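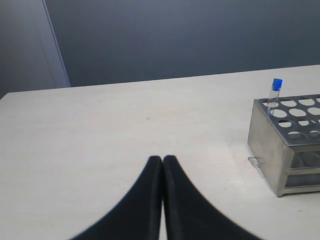 왜 빵 반죽은 1차 발효가 끝난 다음에 가스를 빼야 합니까?
반죽 안의 큰 기포를 작게 나누고, 효모가 새로운 당분과 만나게 하기 위해서입니다. 반죽의 온도도 안쪽과 바깥쪽이 같아집니다.

제빵 기초 강의 자료, 4과: 발효와 반죽의 무게

1. 오늘 사용하는 배합
밀가루 900 g을 100 %로 놓고 계산합니다. 물은 68 %이므로 612 g, 소금은 2 %이므로 18 g입니다. 생이스트는 2 %, 곧 18 g을 넣습니다. 모두 더하면 1,548 g이 됩니다. 그릇과 손에 붙는 양이 있기 때문에 분할할 때의 무게는 이것보다 조금 적습니다. 노트에는 계산한 무게와 실제로 잰 무게를 둘 다 적어 주십시오.

2. 1차 발효
반죽 온도는 26도를 목표로 합니다. 겨울에는 물을 따뜻하게 하고, 여름에는 찬물을 씁니다. 시간은 80분입니다. 그러나 시간만 보고 판단하면 실수가 많습니다. 밀가루를 묻힌 손가락으로 반죽을 깊게 눌러 봅니다. 자국이 그대로 남으면 발효가 된 것이고, 빨리 올라오면 아직 부족한 것입니다. 반죽 전체가 꺼지면 발효가 지나친 것입니다.

3. 가스 빼기와 분할
손바닥으로 가운데에서 바깥쪽으로 누릅니다. 세게 치지 않습니다. 스크레이퍼로 한 번에 자르고, 여러 번 뜯지 않도록 합니다. 작은 조각을 많이 붙이면 둥글리기가 어려워집니다. 둥글린 반죽은 마르지 않게 천을 덮어서 15분 쉬게 합니다.

4. 자주 틀리는 것
소금과 생이스트를 같은 자리에 오래 두는 것.
물의 양을 밀가루가 아니라 전체 반죽에 대한 비율로 계산하는 것.

5. 숙제
Silberg 교재의 호밀빵 부분을 읽고, 밀가루의 20 %를 호밀가루로 바꾼 배합표를 만들어 오십시오. 물의 양을 바꾸었다면 그 이유도 한 문장으로 씁니다. 제출은 10월 수업 시작 전까지입니다.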